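What the second gripper really costs

I spent most of September on a spreadsheet, so there was little time for posts. We had to settle the equipment list for next year, and the hand-held grippers were the part I kept getting wrong.

My first version had one line for them. Two units, one price, done. Obadia Rotich looked at it and asked where the spare fingers were. Then he asked about bushings, then about a charger for the second site at Drundwood. By the end of that talk the single line had turned into nine.

The quote from Langat came in at 1457 per unit with the mount included. Londard was cheaper by 151, but their mount is sold separately and the lead time was longer. Once I added the mount and shipping, the gap was small enough that I stopped caring about it. What I did care about was whether the fingers from our old unit would fit the new ones. With Langat they do. Londard took a week to answer and the answer was no.

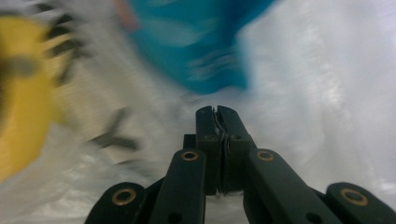 Wear parts are where I had been guessing. Chepkoech Athumani keeps a notebook with every swap she makes, and I should have asked for it in the first place. Going by her notes, a pair of fingers lasts us around 106 hours of handling before the tips need replacing. Bushings last a good deal longer, but when one goes the whole linkage gets sloppy and the unit is out for an afternoon. I now budget a full set per unit, kept in a drawer, plus fingers by the hour.

The other thing I left out was people's time. Someone has to check the linkage, wipe it down and tighten what has come loose. Chepkoech does this at the end of the day and it had never shown up in any plan. I put it in as hours under her name – small, but it adds up over a year.

Britta Rieger asked whether we should rent for the first three months. I priced it through Hoswood. Renting makes sense if you think you might quit early. We have been doing this work long enough to know we won't, so I took the rental column out and left a note explaining why.

The order for the first unit went in last week. The second waits until the new budget opens, along with the charger. I still have to find room in the drawer for the bushings, and Obadia wants a second case.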